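Plerside Divided Tray Insert, Bottle Size

Item group: Garrido drawer and shelf fittings
Sold by: Ustley Storage Supply

The Plerside insert divides a standard Fosholm drawer into lanes for bottles stored on their sides. It drops into the drawer without screws and lifts out for washing. Each insert has four lanes. Two inserts fit side by side in the wide drawer — the narrow drawer takes one.

Lane walls are molded in one piece with the base. The floor of each lane slopes slightly toward the back, so bottles stay put when the drawer is opened. Slim bottles with screw caps suit the lanes best. Wide jars and bottles with pump tops should go on an open shelf. 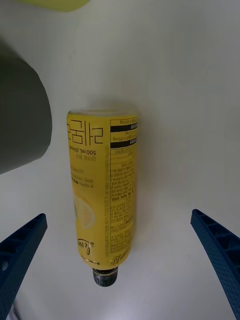
Slim drink bottle with black screw cap, lying on its side.

Load bottles with the cap toward the drawer front. Check that each cap is fully closed before laying the bottle down. Opened drinks should be stored upright.

Specifications
Lanes per insert: 4
Inserts per carton: 8
Material: polypropylene
Color: gray
Cleaning: warm water and mild soap, or top rack of dishwasher
Fits: Fosholm narrow and wide drawers

Drawers made before the June model change have a raised front lip. These need the short version of the insert, listed separately.

Orders in stock leave the warehouse within 48 hours. Unused inserts may be returned in the original carton — opened cartons are accepted if all pieces are present. For drawer measurements or mixed carton orders, contact Ka-ming Fang at the parts desk.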